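My bike was stolen from the rack behind our building in December, and I got it back. A few people in the building have asked how the police side of it went, so I am writing it down once.

The rack is in a small yard off Yorath Street. You need a key fob to get in through the gate, or you need to be let in by someone with a fob. I locked the bike at night and came down at 7 a.m. to a cut cable and an empty slot. Two other bikes were gone as well.

I called the non-emergency line first. The wait was long, and the person who picked up told me to file online. The form asked for the make, color, serial number and an estimate of the value. I had the make, which is Rameo, and I knew the color. I did not know the serial number. I found it that evening on the receipt from the shop, folded inside the owner's manual. The last digits were 3645, and those digits are the only reason I have the bike now.

Meinir Hopkin on the second floor lost hers the same night. She had written down her serial number years ago and filed before I did. We asked the management company for the gate camera recording and were told they could only give it to the police. The officer assigned to us asked for it the next day and had it by the end of the week. It showed two people coming in behind a delivery driver and leaving with three bikes.
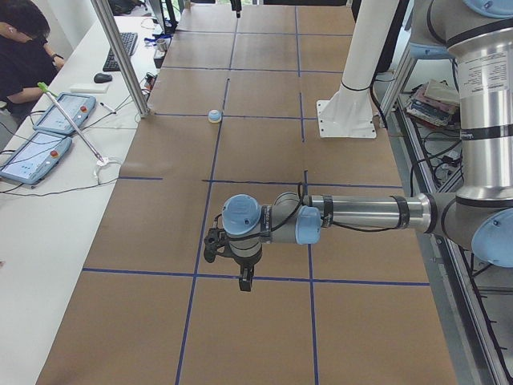 ## Getting it back

The break came from a pawn shop on Fulora Avenue. The shop ran the serial number when someone brought the bike in, and it matched my report. The officer called me at work and asked me to come down with the receipt and a photo ID. I had to sign a statement saying I had not sold or lent the bike to anyone.

They kept it in the property room for a while as evidence. When I picked it up, the rear light and the saddle bag were missing and the front wheel needed truing. Otherwise it was fine. Meinir's bike has not turned up. Neither has the third one, a gray Skendumov that belonged to someone on my floor.

One man has been charged with possession of stolen property. I have not been asked to testify. The officer said the burglary charge would depend on whether they could identify him from the gate recording, and I haven't heard anything since.

I now use a U-lock through the frame and the rear wheel, and the bike spends the night in my hallway. The serial number is in my phone and on a card in my desk. The gate still closes slowly enough for a second person to walk in behind you. I have written to the management company about that and am waiting for a reply.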